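4. The Top Compartment: Where Paper Scraps Go to Live 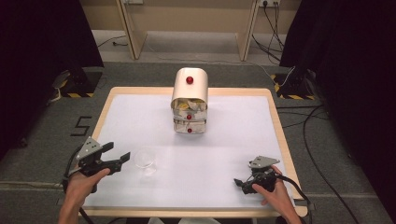
When I started asking people in Firard how they keep paper scraps at home, I expected to hear a lot about recycling bins. I got drawers. I got old cookie tins, the gap behind the toaster, a salad spinner (really), and more than anything else I got the top of whatever small storage unit happened to be sitting on the table. Scraps like to be up high and easy to grab, and people seem to agree with them on that. The small drawer unit in Figure 1 shows the arrangement I kept running into: two drawers stacked underneath, and a pile of crumpled pale yellow and white paper filling the opening just below the curved cover, with a red knob for each level. I'll call that uppermost space the top compartment from now on, even though hardly anyone I spoke with called it anything. One woman called it "the mouth," and I have had trouble thinking of it any other way since.

4.1 Who I asked and what I asked them

The Lostent diary study ran through August. I recruited 108 people by leaving cards at the library, the laundromat and the fabric store, and by being fairly shameless at a neighborhood potluck. Everyone kept a small notebook next to one piece of tabletop storage and wrote a line whenever they put paper in or took paper out. I left "paper" wide open on purpose. Wrapping paper, receipts, envelope backs, the tissue from inside a shoe box, a child's drawing on its way to some undecided future — all of it counted.

By the end I had 700 usable entries. I threw out the ones I couldn't read and the ones that were clearly shopping lists written in the wrong notebook (I kept a couple of those for myself, there was a very good soup in there). Milagros Cifuentes and I then read through the whole stack separately and sorted each entry by what the person said the paper was for. Where we disagreed we talked it over until one of us gave in, and I should say that it was usually me. She has a much better ear than I do for the difference between "saving this" and "can't deal with this right now."

I didn't ask anyone to tidy up first, and I didn't ask anyone to change where they kept things. A few people told me they had cleaned out their drawers before the first day anyway, out of embarrassment. I asked them to write that down as an entry too, and those entries turned out to be some of the longest in the set!

4.2 Crumpled or flat

Of the entries, 315 described paper that had been crumpled before it was put away. That surprised me. I'd gone in with a picture of scraps as flat things, because I keep mine flat, in a folder, sorted by color, and I had quietly assumed that everybody who saves paper is more or less like me. They are not. Crumpled paper was saved for packing around mugs, for stuffing the toes of boots, for starting the wood stove, for cats, and quite often for no reason the person could come up with when they wrote the entry.

Flat paper went mostly into drawers and crumpled paper went mostly into open tops. I don't want to make too much of this, and part of it is just mechanics. A shallow drawer doesn't like a ball of paper. You push it shut, the ball springs up against the rail above, and the next time you pull on the knob the whole thing jams and you say a word. Several people described exactly that, with the word included. An open top forgives you. You can press crumpled paper down into it, let go, and it puffs back up a bit and sits there looking full.

Looking full matters more than I'd have guessed. A pile of loosely crumpled sheets takes up a huge amount of room for how little paper it is, and people read that volume as "I have plenty." One participant wrote that she had stopped saving tissue paper because the top was full, then flattened the pile one evening and found that all of it fit inside a greeting card envelope. She crumpled it again and put it back. I asked her why in the follow-up interview and she said it looked sad flat.

4.3 Covers, hoods and lids

I had not planned to write about covers at all. They came up because I'd asked people to sketch their storage on the first page of the notebook, and the sketches were full of them: roll tops, hinged lids, a tea towel draped over everything, a shoe box lid that had outlived its shoe box by years. The people who had some sort of cover over the top compartment wrote about their paper in a different way from the people who had none, and once Milagros pointed it out I couldn't stop seeing it.

People with a cover tended to write about closing. "Got the lid down." "Lid won't go, took some out." The cover gave them a moment when they had to decide, and the decision usually went toward taking out just enough paper to get it shut. People without one wrote about falling. A scrap slid off, a scrap ended up on the floor, the fan got at it. They put the scrap back on top and carried on, and the pile grew until something else in the household made a fuss about it.

A rounded cover seems to be a special case, although I only have interview remarks to go on here and would love for somebody to look at it properly. Two people with roll-top bread boxes told me separately that a curved lid "lets you get away with more," meaning that a heap of crumpled paper is already kind of dome shaped and the lid just goes along with it. A flat lid wants a flat top. I tried this at my own kitchen table with a bread box and a bag of tissue and I think they're right, but my kitchen table is not a laboratory and I was also making dinner.

4.4 Knobs, and the trouble with matching ones

Knobs got a section of their own in my notes only because the participants wouldn't leave them alone. The complaint I heard most was about units where every knob is the same. People said they reached for the wrong drawer, pulled, saw batteries, and pushed it back in. They liked matching knobs for looks, though, and said so, often in the same sentence. A bright knob on a pale front was popular with people who had trouble seeing in the evening, and one man had repainted all of his for that reason and was very proud of the job.

What interests me is the fix people came up with, which almost never involved labels. They used contents. If the top was where the crumpled paper lived, then everything below it could be found by counting down from the paper, and the paper itself worked as a landmark. "Scissors are one under the mess" was how one notebook put it. I find that lovely, and it also means that clearing out the top compartment can make the drawers beneath it harder to use for a few days. Four people reported some version of this after a big clean. I wouldn't build a theory on four people, but I did stop nagging my sister about hers.

4.5 Wrapping the furniture itself

A smaller group had covered their storage in paper or foil or shelf liner, and I want to mention them because they don't fit anywhere else. For most of them the wrapping was a way of using up scraps that were too big to crumple and too creased to give a present in. Creased wrapping hides dings well. It also tears at the drawer edges, so the people who wrapped their units kept offcuts of the same material close by for patching, and the offcuts usually went — you can guess — into the top.

I asked whether they'd rather have a plain unit. Most said no, pretty firmly. The exception had wrapped hers for a party and was still waiting for a free Friday to peel it all off.

4.6 What I couldn't find out

The notebooks are good on putting in and weak on taking out. Adding a scrap is a small, slightly virtuous act and people remembered to write it down. Grabbing a handful to pack a vase happens in a hurry, usually with somebody waiting in the car, and I'm sure many of those trips went unrecorded. So I can't say how long a typical scrap stays put, and I'd be suspicious of my own numbers if I tried. Quan, the paper-marking method we tested on a few homes before the main study, might have helped here, but it meant dabbing every scrap with a colored dot and people hated it. So did I, after the first evening.

I also can't say much about homes with very young children. The few I had in the sample kept their scraps up on a high shelf or had given up on saving paper altogether, and their notebooks were short and a little sticky. The follow-up we're planning, which we've been calling Pleraveo, will start with those families and will use a much smaller notebook with the pencil tied on.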